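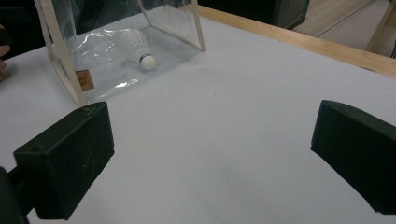

Wedding Music Forum > Venues and Suppliers > Sound limiters

Sound limiter at Hurkcombe, seven-piece band booked. How doomed are we?

brasslegs
Evening all. We're getting married at the barn at Hurkcombe in March and we've booked a band called Potura, who are 7 people including a trumpet, a trombone and a drummer who looks as if he means it. Deposit paid, £1,000, not coming back.

The venue has now sent over its "final information pack", which has four paragraphs on confetti and then, under Sundries, one line saying that amplified music is subject to a sound limiter set at 72 decibels.

I looked up 72 decibels. It's a vacuum cleaner. We'll have 121 guests in there eating, and I have met my family. I think we can trip this thing with the starters.

Has anyone had a full band in there? Did it cut out? Is there a way round it that doesn't involve mimes?

tenor_clef_terry
Played Hurkcombe a few years back in a covers band. Limiter is on the wall to the left of the stage end, traffic light type. Green you're fine, amber you're worried, red for a few seconds and it kills the stage sockets. It went off in the middle of Come On Eileen, in the slow bit that speeds up, so we got as far as the speeding up and then there was just a drummer and some people shouting.

Drums on their own put it into amber. Nothing plugged in.

brasslegs
Oh good.

marquee_moan
It depends where they measure it. 72 at the boundary fence is generous. 72 at a microphone hanging over the dance floor is a library. Ask them which. Ask in writing as well, as the person who shows you round will say "oh it's never been a problem" and that person won't be working on the night.

secondverse
Unpopular view, but I sing at weddings most weekends and I quite like a limiter. Half the bands I've worked alongside are far too loud. Your nan would like to talk to her sister. There's a whole tier of guest who came for the chat and spends the evening in the car park because the snare is coming through their teeth.

You can do a great set quietly. Brushes, a cajon, small PA. People still dance.

tenor_clef_terry
People sway.

secondverse
People dance, Terry. I've seen them do it.

tenor_clef_terry
You can't put a brush on a trombone though, can you. OP hasn't booked a quiet duo, OP has booked a horn section. It's like ordering a curry and being told it's just as nice without the curry.

brasslegs
In fairness the nan in question is the one who chose the band. She saw them at the Rivness summer fair and danced with a man who was trying to sell her a raffle ticket.

Rang the venue this morning. They said the mic is "up in the beams somewhere" and that the level was "set by the council". I asked which beam. They said they'd come back to me.

marquee_moan
Beams is not great. Sound goes up, roof's a hard surface, mic gets the lot.

Here is the list I give everyone, keep it or ignore it:

Ask for the exact level, where the mic is and how many seconds you get in the red.
Ask whether it's dBA or dBC. If they don't know, ask who does.
Ask which sockets are on it. The bar fridges usually aren't.
Do not run an extension lead from the bar fridges. People do it. They get found out and some contracts let the venue stop the music altogether.
Send all of that to the band now. Not the week before.
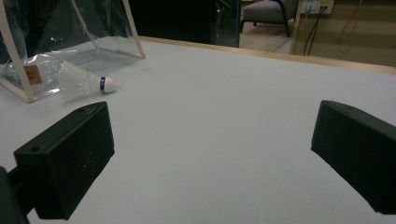 Black gripper, open, over a white tabletop.

hurkyjerky
Had our do there last summer. We used Kwiatkowski for the sound, they're a small hire firm in Rivness and they've got an electronic drum kit they rent out with a low stage setup, in-ears for everyone and little speakers dotted round the room so no single one is loud. Our band moaned about the kit all through the soundcheck and then played for two hours without going red. Went amber in the big numbers. My uncle stood by the light and called it out like a lifeguard, which did nothing but kept him happy.

It wasn't cheap. I'd still do it again.

Does it sound like a real kit? No, it sounds like a very good toy. After nine o'clock there wasn't a soul in that barn who could have told you the difference.

tenor_clef_terry
The drummer could.

hurkyjerky
The drummer got a hot meal and a lift home.

brasslegs
This is really useful, thank you. How did it work with brass though? Ours don't need plugging in to be loud, they just are.

hurkyjerky
We only had a sax and he was a gentle soul. Couldn't tell you about trombones.

lowbrassandproud
Trombonist here. We can play quietly. We're rarely asked and we don't enjoy it, but it's in there. Practice mutes take the edge off, and for a stage it's better to use a bucket mute, which is softer but still sounds like an instrument. The other thing is direction. Point us at something soft. Curtains, a row of coats, the buffet if it's well upholstered.

Also, and I'm surprised it hasn't come up, if the limiter only cuts the power then brass and drums carry on regardless. You could have the first New Orleans wedding in the county.

marquee_moan
Please don't tell people that. The licence conditions are usually on noise, the cut-off is just how they enforce it. If a neighbour rings up while a trombone is going in a blackout, it's the venue that gets the letter, and then the next couple gets a level of 65 and a harpist.

lowbrassandproud
I said could.

secondverse
Can I ask a boring one? Has the OP spoken to the band? Seven working musicians have met a limiter before. They may well have a quiet version of the set, or a smaller line-up. I've turned up to plenty of jobs where the couple had been losing sleep for months and our answer was "oh, one of those, fine".

brasslegs
Not boring, slightly embarrassing. I had not. I was worried they'd say no and then I'd have to tell my nan.

I've now emailed. Reply came back within the hour: they've played Hurkcombe before, they know the light, they call it Kevin. They can bring the electronic kit or do the first set acoustic in the courtyard, where there's no limiter but there is a finish time of seven. They'd like the courtyard. I'd also like the courtyard, but I refer everyone to the word March.

tenor_clef_terry
Patio heaters. Hats. Get the horns done outside while it's light, electronic kit indoors after, everybody's happy except me.

secondverse
I'd take that. Nan gets her trombone and then she gets a chair.

brasslegs
You have not met nan, but yes, I think that's the plan. Going to ask Kwiatkowski for a price on the little speakers, and the venue for permission to have brass outside, in writing, as instructed.

marquee_moan
And the finish time. Get that in writing too. "Seven" has been known to mean last note, and it's also been known to mean everyone off the gravel.

brasslegs
Update for anyone who finds this by searching for the venue. They've confirmed dBA, mic is on the second beam from the stage end, five seconds in the red before it cuts. Courtyard is fine until seven, last note. They've also sent me the confetti section again, with a bit added about petals.

hurkyjerky
Read the petals bit. They mean it.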